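Drasdale Residents' Help Pages
Furniture and Floors

Removing a water ring from a wooden dining table

Usa Noiphan
Posted 20 December 2019

I should be grateful for advice on a white ring left on my dining table by a plant pot. The pot had stood in the same position since July. The table was purchased from Hadgu and I have no record of the finish applied. The mark cannot be felt with a fingertip. I have tried a damp cloth and washing-up liquid without result. I would prefer to avoid stripping the whole top.
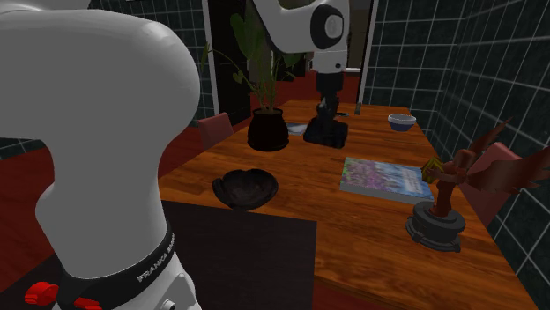

Wooden dining table with a plant pot on it.

Itport
A white mark normally indicates moisture held within the finish. A dark mark indicates that water has reached the wood, and the treatment is different. For a white mark, the following is recommended.

1. Clear the table and leave it uncovered in a heated room for 2 days. Fresh marks sometimes fade without treatment.

2. Place a dry cotton cloth over the ring and apply an iron on its lowest setting, without steam, for a few seconds at a time. Lift the cloth and check the surface between applications. Flat items left on the table – trays, mats and the like – should be moved well away from the iron. 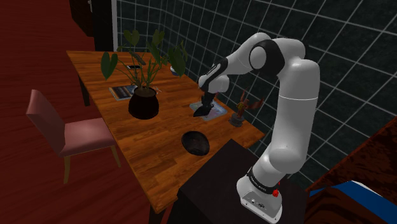
If the mark remains

Rub a small quantity of plain petroleum jelly into the ring, leave overnight and wipe off. Should this fail, the finish itself may need attention. Fine abrasive paper is sold by number, and the higher the number the finer the grit. Grade 500 is suitable for this purpose. Grade 100 is far too coarse and will cut through the varnish. Sand lightly along the grain, remove the dust and apply a matching wax. A test on the underside is advised before any of the above.

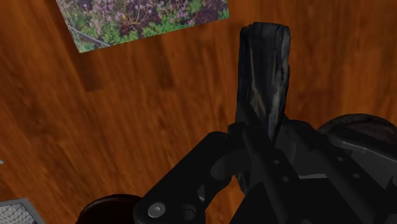

Daneo wrote that the iron had worked on an oiled table but had left a dull patch on a varnished one, and that wax was needed afterwards in both cases. Mayonnaise was also tried, for 7 hours, and made no difference apart from the smell. A cork mat under the pot was suggested for the future.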